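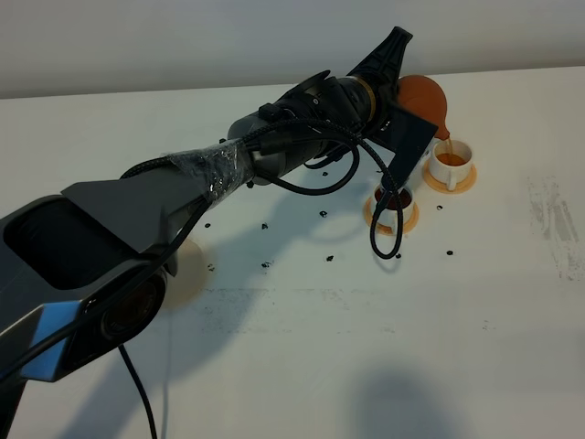 万年筆の洗い方について質問いたします。七月から使っている万年筆のインクの出が悪くなりましたので、洗浄をしていますが、何回洗っても水に色が残ります。道具はゴム球と白いカップを使っています。写真のゴム球はオレンジ色で、カップの上で傾けてありますが、私の家でも同じようなやり方で、ペンの首軸の後ろからゴム球で水を押し出して、下の白いカップに受けています。カップが白いので、薄い色でもよく見えてしまいます。この色がまったく無くなるまで洗うべきなのか、少し残っていてもよいのか、それが一番知りたいことです。

質問番号 2272
質問者 Nest Phillips
投稿日 2013年11月22日
分類 文房具・筆記具

日本語は私の母語ではありませんので、分かりにくいところがありましたら、どうぞご指摘ください。できるだけ詳しく書きます。

ペンはPureroという会社の、両用式の中字です。ペン先は鉄です。中古ではなくて、新品を買いました。インクは最初の一か月だけOnunariの青を使って、その後はCludowの黒に変えました。Cludowの黒の箱には「顔料」と書いてありました。買った時、私はこの言葉の意味を知りませんでした。青から黒に変える時、ペンを洗わないで、そのまま吸い入れてしまいました。これは悪かったと思います。

症状は次のとおりです。書き始めの線が出ません。紙の上で二回か三回、同じところをなぞると出ます。一度出ると半ページぐらいは普通に書けますが、その後また線が細くなって、薄い灰色のようになります。ペンを下に向けて少し待つと、また濃くなります。漢字の練習に使っていますので、画数の多い字の途中で切れると、とても困ります。「議」という字を書いている時にいつも切れるような気がします。

今までにしたことを書きます。まず水道の水を入れたコップに、ペン先と首軸を一晩つけました。朝、水は真っ黒になっていました。水を替えて、もう一晩つけました。その次にゴム球を使いました。首軸の後ろにゴム球の口を当てて、20回押しました。初めは黒い水が出て、だんだん灰色になって、そこから先は変わりません。翌日にまた同じことをすると、また最初だけ黒い水が出ます。どこかにまだ隠れているのだと思います。

ペン先を首軸から抜いたらよいという説明を外国語のサイトで読みました。しかし、説明書には「分解しないでください」と書いてあります。抜いてもよいでしょうか。また、お湯を使ったほうが早いでしょうか。アルコールは家にあります。

もう一つ、小さい質問ですが、洗った後はどのぐらい乾かしますか。私は一日待ちましたが、新しく入れたインクが薄くなりましたので、足りなかったのかもしれません。よろしくお願いいたします。

回答 1

それはもう寿命ですね。鉄ペンなら買い替えたほうが早いです。2000円も出せばちゃんと書けるのがありますよ。顔料インクは万年筆に入れないのが常識です。

回答 2(質問者が選んだ回答)

はじめまして。私も日本語を外国語として習いましたので、回答の文が少し固いかもしれませんが、お許しください。万年筆は十五年ほど使っていて、顔料インクも毎日使っています。

まず一番のご質問からお答えします。最後の水が完全に透明になるまで洗う必要は、普通はありません。同じインクをまた入れるのでしたら、薄い灰色で十分です。違うインクに変える時は、もう少し丁寧に洗って、ティッシュペーパーにペン先をつけて確かめます。白いカップの水は、とても薄い色でも見えますから、いつまでも終わらない気持ちになります。ティッシュにほとんど色がつかなければ、私はそこで止めます。

ただし、Phillipsさんの場合は翌日に黒い水がまた出ますので、まだ中に固まりが残っていると考えたほうがよいです。ペン芯(ペン先の下にある、櫛のような溝がある部品です)の溝の間に、乾いた顔料がついているのでしょう。顔料は染料と違って水に溶けているものではなく、細かい粒が水の中に散っているものです。乾いて固まると、水につけただけではなかなか離れません。

私なら次の順番でします。

最初に、ぬるい水を用意します。手を入れて、温かいとも冷たいとも感じない程度です。熱いお湯は使わないでください。ペン芯や首軸は樹脂でできているものが多く、形が変わると元に戻りません。

そこに万年筆用の洗浄液を入れます。文房具店で売っています。私の町ではRaduという店に置いてありますが、大きい店ならどこにでもあると思います。使う量と時間は瓶の説明に従ってください。私の使っているものは、つける時間が30分と書いてありました。洗浄液が手に入らない場合は、台所用の中性洗剤を一滴だけ、コップ一杯の水に混ぜます。一滴で足ります。多く入れますと、泡が溝に残って、それを流すほうが大変になります。

つけた後で、ゴム球を使います。強く押さないで、ゆっくり押してください。強く押すと、水は通りやすい一本の道だけを通って行き、横の細い溝のほうへはあまり行きません。それから、押すだけではなく、吸うこともしてください。ペン先を水の中に入れたまま、ゴム球をゆっくり戻すと、水が反対の方向に通ります。これを交互にすると、押すだけの時に出なかったものが出てくることがあります。私はこの方法で、もうだめだと思ったペンを二本助けました。一本は妻のものでしたので、大変ほっとしました。

吸った水はゴム球の中に入りますので、使った後はゴム球の中も洗ってください。これを忘れますと、次の時に、ペンはきれいなのにゴム球から黒い水が出ます。ご質問を読んで、翌日の最初の水だけ黒いのは、もしかしたらこれではないかとも思いました。一度、ペンをつけないで、ゴム球だけで水を吸って出してみてください。

洗浄液や洗剤を使った後は、必ず水だけで何回もすすいでください。洗剤が残ると、インクが紙の上で大きくにじみます。

アルコールは使わないでください。軸の樹脂によっては白く曇ったり、ひびが入ったりします。すぐに変化がなくても、後で出ることがあります。

ペン先を抜くことについては、説明書のとおりにするのがよいと思います。抜くことができる構造のペンもありますが、Pureroの中字がどうなっているか、私は持っていませんので分かりません。抜く時より、戻す時に失敗することが多いです。ペン先とペン芯の位置が少しでもずれると、インクの出がもっと悪くなります。そして保証がなくなるかもしれません。

乾かし方ですが、コップの底にティッシュを折って敷き、ペン先を下に向けて首軸を立てます。ティッシュが残った水を吸ってくれます。ペン先の先端に重さがかかるのが心配でしたら、首軸をティッシュで包んで、横に寝かせてもかまいません。一日で乾く時もありますが、今の季節、暖房のない部屋では二日か三日見てください。急ぐ時は、乾かさないでインクを入れて、最初の何行かは薄いものと思って書く、という方もいます。私も時々します。

コンバーターも忘れずに洗ってください。コンバーターの内側に顔料がついていると、せっかく洗ったペン芯にまた流れて行きます。水を吸って、出して、を繰り返すだけです。中に小さい玉が入っているものは、軽く振ると早くきれいになります。

最後に、回答1の方のご意見ですが、顔料インクを万年筆に入れてはいけないというのは、少し言いすぎだと思います。万年筆用として売られている顔料インクなら使えます。製図用や筆ペン用のものは別の話で、これは入れないでください。Cludowの黒の箱に万年筆用と書いてあるかどうか、一度お確かめください。万年筆用でしたら、毎日書くこと、キャップをしっかり閉めること、そして書かない日が続く時は先に洗っておくことをお守りになれば、そんなに詰まりません。

もし三回ほど繰り返しても同じでしたら、詰まりのほかに、ペン先の切り割りが狭すぎるという原因も考えられます。これは自分で広げないで、買った店に持って行って相談してください。七月に買った新品なら、まだ無料で見てもらえる可能性があります。

質問者からの補足

回答2の方、とても丁寧なご説明をありがとうございました。まずゴム球だけで水を吸って出しましたら、本当に黒い水が出ました。恥ずかしいです。ずっとゴム球の汚れをペンに戻していたようです。ゴム球の中をよく洗ってから、もう一度ペンを洗いました。今度は灰色の水も早く薄くなりました。

箱も確かめました。小さい字で「万年筆用」と書いてありましたので、安心しました。今、ペンはティッシュの上で乾かしています。洗浄液はまだ買っていません。

回答1の方もありがとうございました。買い替えは、もう少し後で考えます。

回答 3

横から失礼します。もう解決に近いようですが、一つだけ足します。紙も見たほうがいいと思います。漢字練習帳の中には表面がつるつるしたものがあって、手の油がつくと、そこだけインクが乗りません。同じ字の同じところで切れるなら、手が当たる場所かもしれません。私は手の下に別の紙を一枚置くようにしてから、線が切れることが減りました。「議」は右側が混んでいますので、ペンを立てて書いていないかも見てみてください。立てすぎると、中字でも線がかすれます。

あと、青から黒に変える時に洗わなかったことですが、混ぜてはいけない組み合わせだと中で固まることがあります。同じ会社のインク同士でも、染料と顔料は混ぜないほうがいいです。次に色を変える時は先に洗ってください。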